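Socorro Usuga
@socorrousuga

ok a few of you asked what I do all day now that I'm "the robot lady" so, thread. Grab a snack, I talk a lot

Short version: I move a robot arm around by remote control, the computer records everything I do, and later a model tries to learn the job from my recordings. The arm I drive most days lives in a simulator we call Clindero. No real arm, no real kitchen, very real wrist pain

My rig is a handheld controller (an Odetti, the older one with the mushy trigger), a monitor, and a foot pedal. Pedal down, the arm follows my hand. Pedal up, the arm holds still and I get to move my hand back to somewhere comfortable. I lived without the pedal for my first week and I would not wish that on anyone

The recorder saves 20 samples a second. Joint angles, gripper open or closed, camera views, the whole lot. So if I sit there scratching my nose with the pedal down, the robot gets a beautiful lesson in doing nothing

Which brings me to the thing I'm worst at: hesitating! You come in over an object, you stop, you squint, you nudge left, you nudge back. Feels careful. Looks awful in the data. The model picks up the dithering right along with the grasp and then you get a robot that hovers like it forgot why it walked into the room

What helped me was doing a few practice runs with recording off. Pick the side I'm coming from, pick where the fingers close, and then go at one steady pace. Slower than you'd think, but no stopping

(people ask if gamers are good at this. Some are! Some of them are way too fast. My aunt, who sews, sat down in my chair in July and was smoother than me inside an hour and I am still a little bit sore about it)

Current task set is called Plakorthorpe, don't ask me, I didn't name it. Cluttered counter, mixed objects, you get told which one to go for. We're at 251 keepers from me so far. The longest one is 1089 samples and I remember every single one of them because I had to approach the same object from three different directions and my arm was shaking by the end

"Keeper" means somebody went back and watched it. That somebody is also me. I throw out anything with a bump I didn't intend, anything where I dropped the thing, and anything where I can tell I was tired. I used to argue with myself over the borderline ones and now I just toss them and redo

Hardest part for a newbie is depth. You're looking at a flat screen and trying to guess how far a finger is from a surface. I use 2 camera views and flick between them constantly. The close one from above is good for lining up and terrible for telling how high you are, and my own gripper is always hogging the view. The wide one fixes that but everything's tiny

Second hardest: long skinny things lying down. You want the fingers to go across the narrow way, so you have to roll the wrist before you drop in. Everybody forgets the roll, goes down anyway, and then tries to fix it an inch off the counter. Lift up, roll, come back down. I say this to new people so much I should put it on a mug

Third: clutter. Going for one thing is easy. Going for one thing with a plane parked beside it and your elbow swinging over a ladle is a different job. I plan the exit before the grasp now, so I know which way I'm leaving

Oh and somebody in the replies last time asked why not just write code for the motion. You can, for one object in one spot! Then the object moves and you're writing it again. Showing it a lot of times with everything shuffled gets you a lot further, at least on the stuff we do

Anyway, some screenshots so you know what I'm staring at 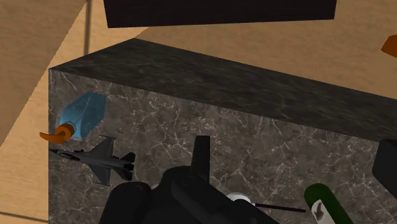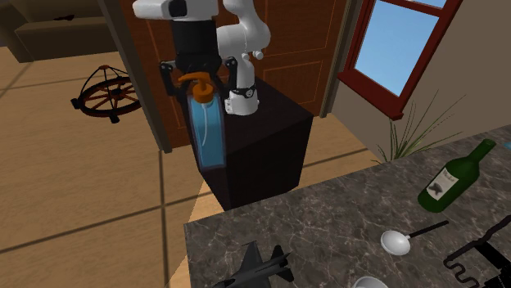 Blue bottle lying on the counter in the first one, up in the gripper in the second. And yes there's a fighter jet in both

Next up is getting the Antoniadis task set going, with drawers. I have opinions about drawers. Ask me stuff in the replies, I'll get to it after dinner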